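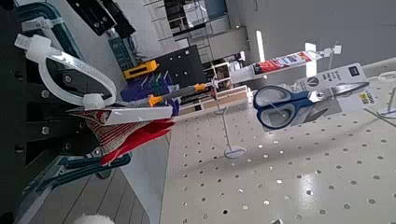 The trouble with the pegboard aisle

I went in for scissors and came out with scissors, so on paper the hardware aisle did its job. I still think the pegboard is one of the laziest ideas in retail, and I'm tired of hearing it praised.

The praise usually goes like this. Everything hangs at eye level, every packet faces out, and the customer sees the whole range in one sweep. Bayu Chong made that case to me over lunch in September, when he was fitting out the new Haddad shop on Colton Street. He had ordered 300 hooks. I asked how many products he planned to hang and he said he'd work that out later, which I thought was telling.

My first complaint is with the neighbours. A board lets you hang anything beside anything, and sooner or later someone does. Scissors share a wall with a tube of glue. There may be some logic in it (you cut, you stick), but I doubt anyone sat down and reasoned it through. More likely there was a free hook. In an old-fashioned drawer shop, the sort my grandfather favoured, the adhesives were all in one place and you compared them there, on the counter, with a person who had used them.
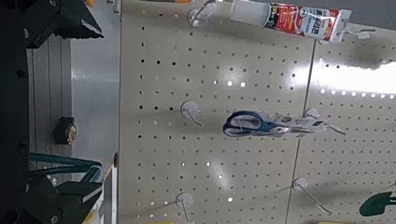
My second complaint is the card. Scissors are something you ought to pick up before you pay for them. You want to know whether the loops fit your fingers and whether the pivot is stiff. Hang them on a card and you are buying a silhouette. Kamala Marar, who has cut fabric for a living for 39 years, won't buy a pair she hasn't opened and closed. She now drives 40 minutes to a shop that keeps a loose pair by the till. I don't think she's being fussy. I have a kitchen drawer with three pairs in it that looked fine on the hook and pinch my thumb.

Then there's the empty hook. People who sell display systems will tell you a bare hook is a signal to restock. To the shopper it's a small grey question. Was there something here? Has it been discontinued, or is it on a pallet out the back? A shelf at least has a price strip to tell you what you missed. Plenty of hooks tell you nothing at all.

Jagadeesh Menon, who runs the Nodel store and puts up with me, says I'm romanticizing counters. He remembers lining up behind 8 people to buy a single hinge. Fair enough. He also says a board can be rearranged before opening without a screwdriver, and that a small shop with a mixed range needs that. I'll grant him the small shop. I'm less willing to grant him the big ones, where the rearranging seems to happen for its own sake and the glue is never where I left it.

What I'd like is modest. Keep the board for the things that don't need handling, like picture wire and tape. Put one open pair of scissors on a string. Take down the hooks you aren't using, or label them. Rekha Nair did the last of these at Grustavstead with a roll of masking tape and a marker, and it took her one morning before the doors opened at nine.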